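Holzkunde und Werkstoffverhalten
Skript zu Einheit 4: Feuchte, Quellen und Schwinden
Stand: 31. August 2025

4.1 Begriffe

Holz ist hygroskopisch. Es nimmt Wasser aus der Umgebungsluft auf oder gibt es ab, bis sich die Gleichgewichtsfeuchte einstellt. Die Holzfeuchte u wird als Verhältnis der Wassermasse zur Darrmasse angegeben:

u = (m_u − m_0) / m_0 · 100 %

Dabei ist m_u die Masse im feuchten und m_0 die Masse im darrtrockenen Zustand. Bezugsgröße ist stets die Darrmasse, Werte über 100 % sind daher möglich.

Rechenbeispiel: Eine Probe wiegt 2475 g, nach dem Darren bei 103 °C noch 2250 g. Die Wassermasse beträgt 225 g, die Holzfeuchte 10 %.

4.2 Fasersättigung

Wasser liegt im Holz in zwei Formen vor: als freies Wasser in den Zellhohlräumen und als gebundenes Wasser in der Zellwand. Beim Trocknen wird zunächst das freie Wasser abgegeben, die Abmessungen bleiben dabei im Wesentlichen unverändert. Erst unterhalb des Fasersättigungsbereichs, je nach Holzart zwischen 22 und 35 %, beginnt das Schwinden. Für Überschlagsrechnungen wird in diesem Skript mit 30 % gearbeitet.

4.3 Anisotropie

Das Schwindmaß hängt von der anatomischen Richtung ab. Längs zur Faser ist es so klein, dass es im Möbelbau meist vernachlässigt wird. Radial liegt es deutlich höher, tangential noch einmal beim Anderthalb- bis Zweifachen des radialen Werts. Daraus folgt das Verformungsverhalten der Schnittware: Seitenbretter schüsseln, Bretter mit stehenden Jahrringen bleiben weitgehend eben.

Für breite Flächen werden mehrere Bretter auf der Schmalseite gefügt und verleimt. Die Fugen verlaufen parallel zur Faser, sodass benachbarte Bretter in gleicher Richtung arbeiten. Die gesamte Breitenänderung wird durch das Verleimen nicht aufgehoben. 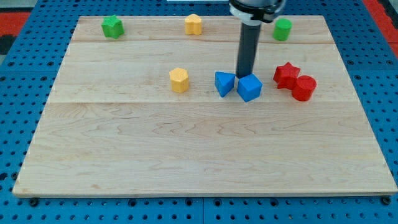 Abb. 4.1: Helle Holzplatte mit zwei Längsfugen auf blauer Lochplatte.

Die Breitenänderung berechnet sich zu

Δb = b · V · Δu / 100

mit b als Ausgangsbreite in mm, V als differentiellem Schwindmaß in % je % Feuchteänderung und Δu als Feuchteänderung in Prozentpunkten. Die Formel gilt nur unterhalb der Fasersättigung.

Rechenbeispiel: b = 839 mm, V = 0,25, Δu = 4. Es ergibt sich Δb = 8,39 mm. Eine fest verschraubte Gratleiste ohne Langloch würde diese Bewegung behindern. Mögliche Folgen sind Rissbildung in der Fläche oder ein Ausreißen der Befestigung.

4.4 Gleichgewichtsfeuchte in Innenräumen

Bei 20 °C und 50 % relativer Luftfeuchte stellt sich eine Holzfeuchte von gut 9 % ein. Im Winter sinkt die Luftfeuchte in beheizten Räumen häufig unter diesen Wert. Massivholz für den Innenausbau wird deshalb üblicherweise auf 8 bis 10 % getrocknet. Vor der Verarbeitung ist eine Lagerung im Raumklima vorzusehen, gestapelt mit Leisten, Hirnenden gegen Zugluft geschützt.

4.5 Messverfahren

Darrprobe: genau, aber zerstörend und zeitaufwendig. Zu trocknen ist bis zur Massenkonstanz.
Elektrische Widerstandsmessung: schnell, brauchbar zwischen 6 und 30 %. Holzart und Temperatur sind am Gerät einzustellen, die Elektroden werden bei Nadelholz wie Laubholz quer zur Faser eingeschlagen, sofern der Hersteller nichts anderes vorgibt.
Kapazitive Messung: zerstörungsfrei, stark abhängig von der Rohdichte.

Aufgaben

1. Eine Probe hat eine Darrmasse von 440 g und eine Holzfeuchte von 15 %. Berechnen Sie m_u.
2. Eine Tischplatte (b = 900 mm, V = 0,30) trocknet von 12 auf 8 %. Berechnen Sie Δb und bemessen Sie die Langlöcher bei mittigem Festpunkt.
3. Skizzieren Sie die Verformung eines Seitenbretts beim Trocknen und kennzeichnen Sie die rechte Seite.

Die Lösungen zu 1 und 2 sind mit vollständigem Rechenweg abzugeben. Einheit 5 behandelt die technische Trocknung.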